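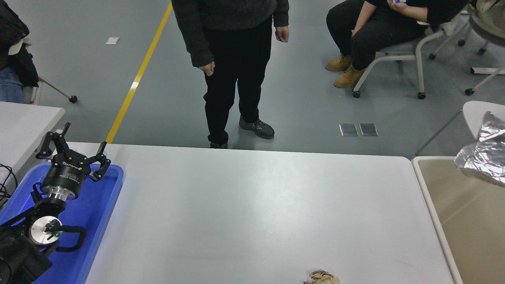 Page last changed: 24 April 2021

Food scraps in the residence kitchens: project report

Our group looked at how food scraps are handled in the shared kitchens at Zutora, a student residence with 6 kitchens over two floors. The project ran from October until the end of second term. We wanted to know how much food goes into the garbage and whether a green bin in each kitchen would change that.

Method

Residents were told about the project by email and by a notice on each kitchen door. For the first half we weighed the garbage from every kitchen and sorted out the food by hand. For the second half each kitchen had a green bin with a Tirkum liner, and we weighed both bins. The scale was a Palacios bench model signed out from the department. Weights were written on a paper sheet and typed up later.

Two kitchens were closed for painting for part of the second half. We left them out of the comparison but kept their weights in the total.

Results

Over the whole project we weighed 1,154 kg of kitchen waste. Nearly half of it was food. Bread, rice and vegetable peelings made up most of the scraps, and a fair amount was leftovers still in takeout containers.

Once the green bins were in, less food ended up in the garbage in all of the kitchens we compared. The upstairs kitchens did better than the ones on the ground floor. Ground floor residents said their bin was too far from the sink, and we moved it too late to see if that helped. 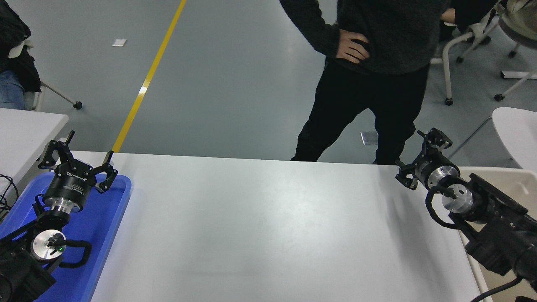
Can cooked food and meat go in the green bins?
Cooked food and meat are both accepted, as long as the packaging is taken off first. The Hurketti depot, where the bins are emptied, also takes bones and coffee grounds.

Problems

The liners tore when they were left for more than a few days. Smell was the most common complaint. We also lost one week of sheets from the upstairs kitchens, and that gap is marked in the tables.

If another group carries this on, we suggest smaller bins emptied more often, and putting them beside the sink from the first day.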